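Grestach Mire
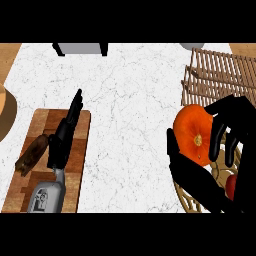 Grestach Mire is a raised peat bog north of the village of Betell, best known for the long record of carbon storage held in its peat. Raised bogs are fed by rain alone, and the plants that grow on them rot so slowly that dead moss piles up year after year, locking away carbon that would otherwise return to the air. Fresh cores from the mire are wonderful things to look at, with pale bands of moss and darker bands of well-rotted peat lying side by side like the honey and reddish-brown strips of a butcher-block cutting board. Each dark band marks a drier spell, when the water level dropped and air got into the upper peat, and each pale one a wetter time when the moss grew fast.

Formation

The bog began as a shallow lake left behind by melting ice. Reeds and sedges filled the lake from its edges, and bog mosses took over once the surface had risen clear of the groundwater. The deepest peat lies near the middle of the dome, where the oldest layer of true bog moss has been dated to 3218 years before the present. Beneath it are lake muds full of pollen, beetle wings and, in places, beautifully kept birch leaves.

Drainage and damage

Peat was cut by hand for fuel along the southern edge for generations, with little effect on the dome. Far more harm came from the main drain, dug to carry water down to the Öberg stream so that the land could be planted with pine. The trees did badly, but the drain worked all too well. Peat beside it dried, cracked and sank, and the mire changed from a store of carbon into a source of it. Heather spread over ground that had once been too wet to cross, and a summer fire burned into the peat itself on the western side.

Rewetting

Work to block the drains was led by the peat scientist Joar Eklund, who had first visited the mire as a student and went on to study it for 20 years. His team put in 17 dams of packed peat, starting at the top of the slope, and felled the remaining pines. The response was quick and very cheering – bog moss was spreading across the pools behind the upper dams within two growing seasons, and cottongrass turned whole stretches of the old plantation white each May.

Rewetted bogs often give off more methane at first, and Grestach was no exception. Methane is a strong greenhouse gas but a short-lived one, while the carbon dioxide lost from dry peat builds up in the air for centuries. Gas readings are taken at 11 fixed points, with the data stored at the Uvport field station.

Wildlife

Sundews, cranberry and bog rosemary all grow on the dome. Dragonflies have done splendidly in the new pools, and golden plover breed on the open ground to the north. Adders are common along the boardwalk from Betell.

Page last edited Jul 18, 2021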